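Questions from guests – bedside table, phone and remotes

This page is for guests of the Seron apartments and for the housekeeping team who prepare the rooms. We update it when somebody asks a new question. The last additions are from February.

Why is there still a desk phone in the bedroom?

Many guests ask this. The phone is connected to the reception and to the other rooms, and it works also when your mobile has no signal. Dial 3 for the reception, or 29 for the laundry room. For calls outside the house, please ask at the desk first.

Where should the phone stand on the table?

Near the back edge, with the handset in its cradle. The round table has a raised rim, so small things do not roll down easily, but a phone placed too much to the front will be pulled by its cord when somebody walks past. Let the cord fall down behind the table.

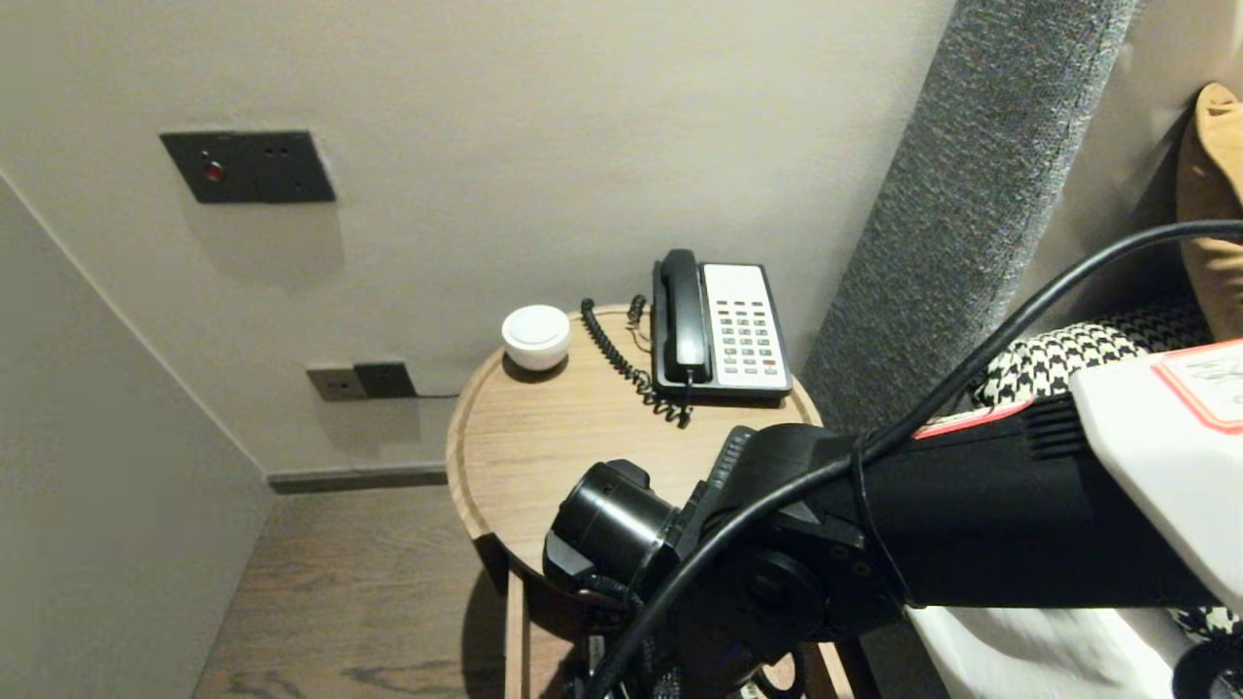
Photo: Ghazal Hosseinzadeh / Seron

The corner beside the headboard is where we prefer the table. In the smaller rooms it may stand on the other side of the bed, if the socket is there.

Can I move the table?

Yes, of course. Please lift it and do not push it, the legs can leave marks on the floor. Take the phone off before, and put it back when you are finished.

How do I clean the wooden top?

With a soft cloth, a little damp, in the direction of the grain. Then with a dry cloth. We do not use spray on the wood, because it collects under the rim and makes a sticky line which is difficult to remove. If you spilled coffee or wine, tell us the same day and we will look at it. We do not charge for small marks.

And the phone keys?

Spray never goes directly on the keys. Put a little cleaner on the Dostutex cloth and wipe the keypad, then the handset. Housekeeping does this after each departure, and every Friday in the rooms with longer stays.

Why are there two remote controls?

One is for the television and one is for the box with the channels. It is a little old-fashioned, we know. Start with the box, wait some 29 seconds, and then switch on the television. If you see only a blue screen, press the source key once. We keep the two remotes side by side, standing up, so they do not get lost in the bed covers.

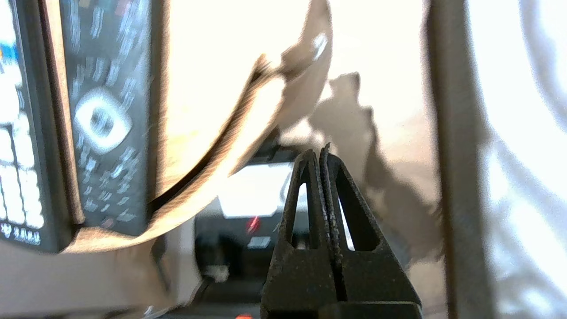
A remote does not react. What can I do?

First try new batteries. You get them at the reception until 9 in the evening. If it is still not working, call us and Keith Donnelly will bring another one – he has spare remotes for all the rooms.

I took a remote home by mistake. Must I pay?

No, but please send it back. Write to us and we will give you the address of our office at Grerner.

Can I have a room without a phone?

We can take it away if you wish. Please write this in your booking, or tell us when you arrive.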